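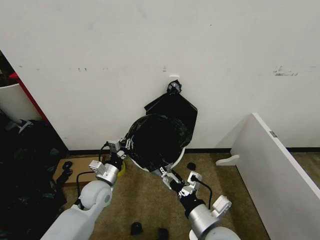 02/04/2026

I have been putting off writing about trash bags for a good long while, mostly from pride, but my cousin Pichit Chaimongkol asked me how I keep the bag from sliding down inside the bin and I ended up talking to him for most of a phone call, so I may as well write it up for everybody.

When we moved into the Lukville place in January I bought a box of black bags, 500 of them (yes, 500, they were on sale and I was feeling very organized), and they turned out to be a size bigger than the bin. For weeks I just shoved the extra down the sides and hoped. Then somebody would drop in a coffee filter and the whole thing would sink!

What I do now is shake the bag open first, really open, with a good snap, and push the bottom down with my fist until it touches. Then I fold the top over the rim and work my way around with both hands, one on each side, so it stays even. Any slack gets twisted into a little knot and tucked under the fold. My mother used a big rubber band in her kitchen in Kaewsai, and that works too, if you can find one that hasn't gone brittle in the drawer.

For taking it out, I gather the top while the bag is still in the bin, twist it a few times, and only then lift. Go slowly, and hold the bin down with your foot if it wants to come along for the ride. On carpet I like to slide some flat cardboard underneath before I lift, after an incident with soup that I'm still a bit sore about.

Pichit says he tried the folding part and his bag has stayed up all week. He still overfills it, but that's a talk for another phone call.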